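Storing skipping ropes so they don't kink or tangle
Home Help > Sport and Fitness Gear > Storage and Care
Asked by Wavby
February 17, 2018
Viewed 416 times

I look after the gear for a lunchtime skipping club. We have 47 ropes, nearly all the plain PVC cord type with plastic handles, plus a few beaded ones the older kids like. They live in two big tubs in a storeroom and every week it's the same story. We tip out a tub, get one giant knot, and lose the first ten minutes of a forty minute session pulling it apart.

The other problem is kinks. Some of the cords have a set of sharp little bends in them now and they don't turn smoothly any more. The kids fight over the good ones.

I've tried folding each rope in half and tying it in a loose overhand knot, the way I was shown at school. It keeps them apart, but I think it's making the kinks worse. I've also tried rubber bands, which perish over summer and leave a sticky brown mark on the cord.

What I have started doing is coiling each one by hand into a small bundle with the handles hanging out the bottom. It looks tidy when I've just done it.

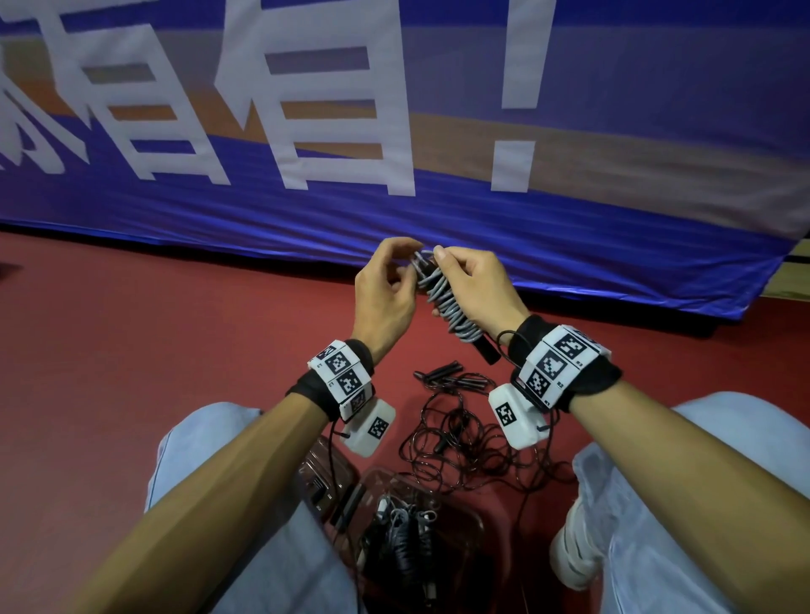

Bivex says a coil that tight is fine for a day in a sports bag but will leave the cord springy if it stays that way all term. Is that right, or is it only the cheap ropes that do it? I don't want to go back to the knots, and I'd like a method that eight-year-olds can manage at pack-up time without me redoing every rope.

There's no room for a big rack. I have one wall a bit over a metre wide, beside the door, and I'm allowed to put screws in it. Budget is almost nothing.

Rider
Member, 300 posts

Yes, it's right for PVC. The cord takes on whatever shape you leave it in, and it does it faster in a hot room. The smaller the loop, the worse the curl. Thin speed ropes are the worst of the lot. Beaded ropes don't care much, as the beads stop the cord bending sharply, but they do tangle with everything else, so keep them in their own tub.

Hang them if you can. You have enough wall. Screw up a length of timber with cup hooks along it, above the height of the kids' heads but where you can reach. Fold each rope in half, put the two handles together, and hang the rope by the handles so the cord drops straight down. You can put four or five ropes on one hook without trouble if they are all the same length. Mixed lengths on the same hook will get caught up, so sort them first. A strip of coloured tape around one handle of each rope is enough – say green for short, yellow for medium, red for long. Label the hooks to match.

If the folded rope still touches the floor, fold it once more and hang it over the hook by the middle. That gives you a wide bend and the curl drops out again after a few turns.

To fix the ones you've got:

Fill a laundry tub with warm water from the tap. Not boiling, it can soften the cord too much and loosen the handles.
Keep the handles out of the water and leave the cord in for a few minutes.
Pull it straight between two people, gently, and wipe it down.
Hang it by one handle with a peg or a small weight on the other end and leave it overnight.

Most curls come out. A true kink, where the cord has gone white at the bend, won't. Cut those down into short ropes for the little ones if your handles have the kind of end you can open. Otherwise they're done.

One thing with the coil. When you wind it around your hand the same way every time you put a twist in the cord. Let the free handle hang and spin as you go and it will untwist itself.

Worku

we just chuck ours in a pillowcase each lol. well not each, five to a pillowcase. still get knots but small ones

Bivex

I'll stand by what I said about the coil, but I wouldn't throw the idea out altogether. If you have to carry the ropes somewhere, make the loops bigger, about the width of a dinner plate, and hold each one with a strip of hook-and-loop tape in place of the rubber bands. You can buy it by the roll at a hardware store and cut it yourself. Undo them when you get back.

For the kids at pack-up, we have each one hang up the rope they used before they line up. It took most of May to get them used to it. The younger ones hand theirs to an older one who can reach, and we've not had a big knot in the tub since.

Check how hot your storeroom gets too. Ours had the tubs right under a window, and the ropes on top were always the curliest.

Wavby

Thanks all. Going with the hooks and the tape colours. I'll do the warm water on the worst ones over the holidays and keep the big loops for when we go out to other schools. Rider, are brass cup hooks strong enough or should I get the steel ones?

Rider

Either. Ropes weigh next to nothing. Get the bigger size so the handles don't slip off.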